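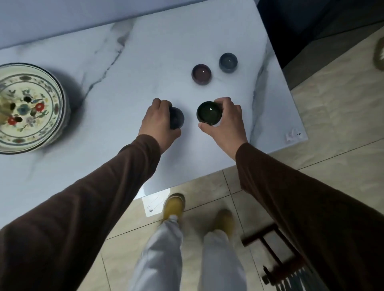 Figure 3. Two-handed cup handling in the tea-serving task, seen from head height.

Tea service is a wonderful stress test for home robots, and it was the task we most looked forward to. It needs very little force and very little reach. What it asks for is two hands that agree with each other, on small glazed objects that offer a gripper almost nothing flat to hold. A person picks up a cup in each hand and barely looks.

We collected 300 human demonstrations with Aled Wynne and split each one into 5 stages: fetch, arrange, pour, serve, clear. The Tridon policy was trained on all of them and then run on the Stendby two-arm platform for 100 trials in our Inthorpe test kitchen. Fetching and arranging went far better than we had dared to hope. The arms would take two cups at once and set them down without a clink, and the policy learned to shift a cup that had landed too close to its neighbor – a habit it can only have picked up from the demonstrations.

Pouring is another matter. The person tilts a glass pitcher with one hand and steadies the cup with the fingertips of the other, so the stream and its target can be corrected together. Our policy treats the second hand as a clamp. It holds the cup firmly, then leaves all the correcting to the pouring arm, and a thin stream of pale tea against pale stone gives the cameras very little to go on.

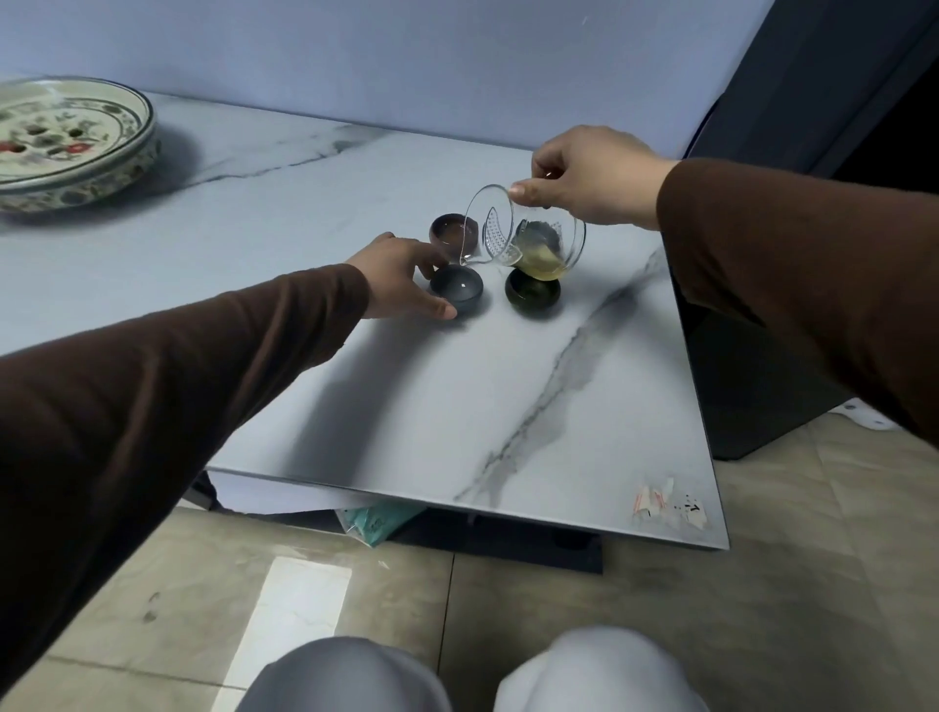
4.3 Where the policy fails

Most failed trials ended in the pouring stage, and nearly all the rest involved grasping from above. When the palm comes down over a rounded object, the hand hides the very thing it is about to hold. People seem untroubled by this and close their fingers by feel.

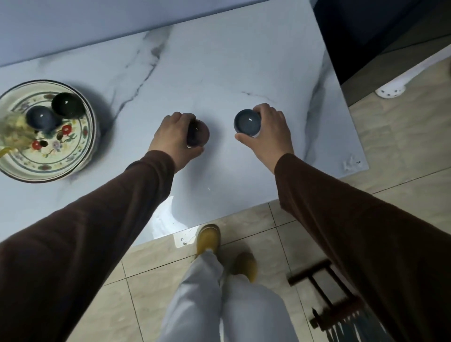
Adding the Ginting fingertip sensors in June should tell us how much of the gap is touch and how much is planning. We suspect touch matters more, and early bench tests with glazed cups are very encouraging. Even so, we would not yet call tea service a solved chore. A robot that can set out the cups and leave the pouring to its owner is within reach now, and we find that an exciting place to be.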